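Toy Library Assistant, Usbridge
Part-time, 16 hours a week, term time and most of July

Usbridge Toy Library is looking for a friendly, patient person to join us at the front desk. We lend to families right across Usbridge and out as far as Lovport, and with 3,000 toys on the shelves there is always something to sort, mend or hunt for — usually a missing jigsaw piece.

You would be checking toys in and out, wiping them down, and having a good natter with parents and grandparents, many of whom have been coming to us since their own children were small.

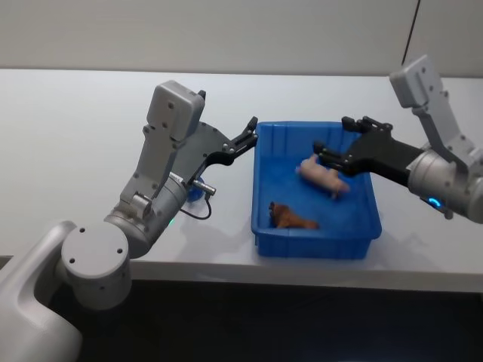
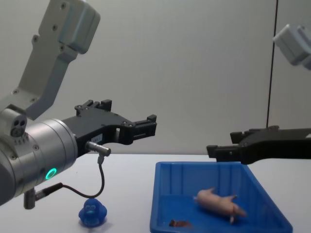 You don't need library experience, though it would be lovely if you've spent time with under-fives and don't mind a bit of noise. Our computer system is simple and we'll happily sit with you until you've got the hang of it. Some lifting is involved, and the 110 bus stops right outside.

To apply, please write us a letter telling us a little about yourself — 8 lines or two pages, whatever suits you — and drop it in at the desk before the end of May.

Recent notices
Story time moves to the Karam Room
Granditz train sets: new loan period
Saturday helpers wanted in Lovport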